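3.2 Inspection and Upkeep of the Gripper Linkage

The cell at the Taipe site has been in service under the maintenance plan described in Section 3.1. This section covers the part of the plan that took the most technician time: the finger linkage of the gripper and the screws that hold it together. The arm itself, supplied by Kustau, needed little attention over the same period and is treated in Section 3.4.

The gripper is a linkage type. Each finger is carried by perforated black bars that turn on socket-head screws, and the load at the fingertip is passed back through these joints to the base plates. Play at any one joint shows up at the tip as a larger error, and the plan therefore treats the screws as wearing parts. They are checked by hand at the start of each shift and with a torque driver after every 100 hours of operation. A screw that turns under the check torque is removed, cleaned, given fresh thread-locking compound and refitted. A screw that has been refitted twice is replaced.

Before the check, the arm is driven to a fixed service pose with the fingertips pointing up. The pose was chosen after trials with three others. It leaves the linkage open to the driver from the front and lets grit fall away from the joints. It also allows the technician to use the wrist camera, which looks along the fingers, to compare the position of the tips with a stored reference view. Figure 4 was taken by this camera. The fingertips are directed toward a square opening in a light gray plastic housing, and the heads of the larger and smaller screws can be told apart on the linkage and the base plates.
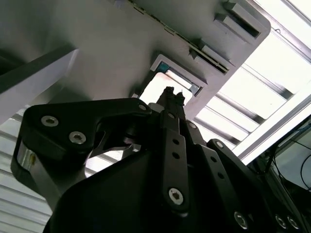 Figure 4. View from the wrist camera with the fingertips pointing up toward the opening in the housing.

Corey Wihongi, commenting on an earlier draft of this section, objected that a camera fixed at the wrist can confirm where the tips are but says very little about why they are there. A worn bore in a link bar and a loose screw can give the same offset, he wrote, and a technician who trusts the picture may tighten a screw that was sound to begin with. He asked that the plan require a hand check of each joint before any tool is applied.

We accept this point, and the order of work was changed. The technician now holds the finger near its tip and moves it gently from side to side with the drive locked, feeling for play at each joint in turn. The camera view is consulted only afterward, as a record. If play is felt while the screw holds at the check torque, the bar is taken off and the bore is measured. Under the earlier order, two bars had been left in place longer than they should have been – in both cases the log showed repeated tightening of the same screw with no lasting effect.

Lighting proved to be a second source of trouble. In the service pose the camera faces upward, and strong overhead light lowers the contrast at the fingertips. The tips appear as dark shapes against a bright ground, which is helpful for finding their outline but hides surface wear on the pads. Pad wear is now judged by eye with a hand lamp. Exposure for the reference view is set once and locked, so that views from different shifts can be compared.

Cable care was added to the same stop. Cables near the cell are checked for tight loops and for rubbing against nearby equipment, and ties are renewed as needed. This work was first listed as a separate monthly task, but Cayetano Bermúdez found in his review of the Zokthorpe logs that it was often skipped when it stood alone.

The full check takes almost 30 minutes, including the return to the working pose. Results are entered in the Cletumetti log under the joint number, with the torque reading and the initials of the technician. Joint numbers run from the base plates outward on each side and are engraved on a card kept with the torque driver. The treatment of readings that fall close to the limit is set out in Section 3.3.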